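Kitchens in Small Rentals: How Students Cook When There Is No Proper Oven
Housing and Daily Life project, final report
2026-04-01
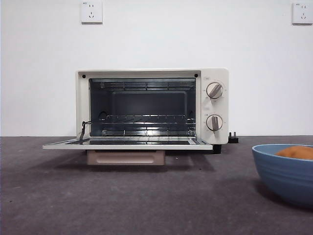 When our group first sat down to choose a topic, we had all just come through our first winter of renting in Kustau, and we kept drifting back to the same conversation about food. Most of us had moved into flats where the kitchen was a sink, a strip of bench and whatever the last tenant had left behind. We wanted to know how other students were getting by, and whether they were eating as well as they had hoped to when they left home.

How we went about it

We put a paper survey in the letterboxes of 800 student flats in the Lokden and Serrano neighbourhoods, and 498 came back, which delighted us no end (we had been warned to expect a small pile!). We then visited 29 households for a longer chat, usually over a cup of tea and quite often over dinner, because people were very generous with us. All of the visits were done in pairs.

What people told us

The thing we heard most often in the visits was that bench space matters more than appliances. People with a toaster oven or a single hotplate seemed perfectly cheerful so long as they had somewhere to chop an onion. Those who had to balance a cutting board over the sink were the ones living on noodles and cereal.

Power points came up a great deal too, and we hadn't thought to put them on the survey, so we can only report what we were told in person. In the older Lokden buildings, several tenants said they had learned not to run the kettle while anything else was heating. One household kept a little roster on the fridge for it.

We also asked about favourite meals. Tray-baked vegetables, cheese on toast and lasagne made in a loaf tin were all mentioned with real affection, and we came home with more recipes than we could fit in the appendix.

Where the survey fell short

Two of our questions were badly worded. Question 2 asked about "cooking at home" without saying whether reheating counted, and the answers are a muddle as a result. We have left them out of the tables. We also missed the Femden residence altogether, as its mail goes through a front office, and we hope to get there in June with a shorter form and better questions about storage.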